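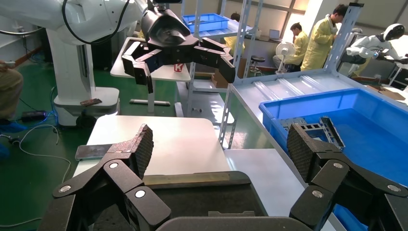
The pads were the third thing to go wrong, by the builder's count, and the first that could be fixed with glue.

"I'd cut smooth ones," he says. "Lovely smooth ones. You could have buttered toast with them." He asked not to be named, on the grounds that his employer thinks he spends his evenings resting. The replacement has a diamond mesh, and so far it holds on to most of what he asks it to.

He has been working on the gripper since March in the shared workshop at Breltby, where members get a shelf, a key and a long document concerning the use of the kettle. The project is called Skivlow, a name that came from a misheard phone call and was already on the parts order by the time he found out. It has two jointed fingers, a palm and 24 pages of notes, most of which he describes as "apologies to myself."

The aim is modest. He wants the arm to pick a metal bracket out of a bin and put it on a table, the right way up, without help. A child could do it, I suggest.

"A child gets bored," he says. "And you can't tighten a child."

The trouble is mainly in the pivots. Do the bolts up properly and the fingers bind; back them off a touch and they wander. He tried threadlocker, then thinner washers, then a spring kit from Varkum that cost him $145 and is now holding a cupboard shut at home. What worked in the end was taking a file to the links, a job he had been avoiding because it was boring.

The camera at the wrist went on later. Its view takes in both fingers and whatever lies past them, and he has become attached to it. "It's the only angle where the thing looks confident," he says.

He keeps a tally of attempts, and it stood at 800 when we spoke. He would not give me the number of successes. He did offer that the last 2 failures were his own fault — he had moved the bin to make room for his lunch.

I ask whether he'd do it over again, knowing what he knows about washers. He thinks for a good while.

"I'd buy the Rønning wrist joint straight off," he says. "I made my own to save money. Don't put down what I spent."

The next job is the cabling, which he expects to finish before Christmas and which his fellow members expect to trip over until then.

Posted 26/10/2023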